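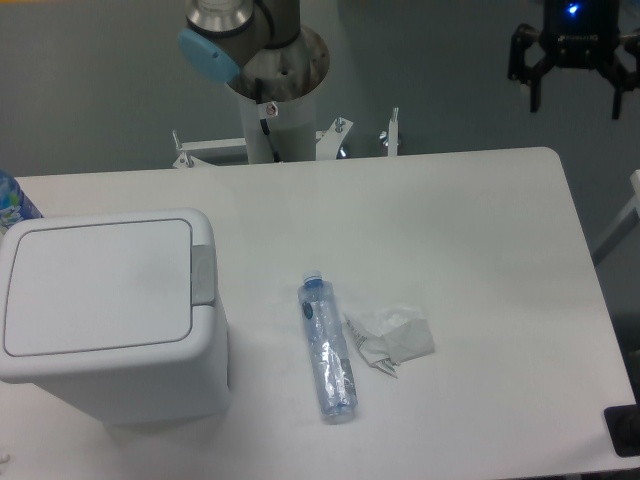

*Bottle, scrunched-up paper, bin. Tonight's clear-up job.*

**skirkow_lad:** So can a machine tidy that lot yet? I say yes to the bottle, no to the paper.

**Melunance62:** Other way round for me! Clear plastic, all creased and shiny, is horrid for cameras. At Corrigan we had 17 goes at one before lunch and I gave up counting.

**skirkow_lad:** Fair, but paper lying flat like that? Good luck getting a finger under it.

**belmont_bev:** And there's the swing lid to get past. My lad is 14 and can't manage that.

**Melunance62:** Ha. I'd still pay 400 quid for one that did the kitchen table, slow or not.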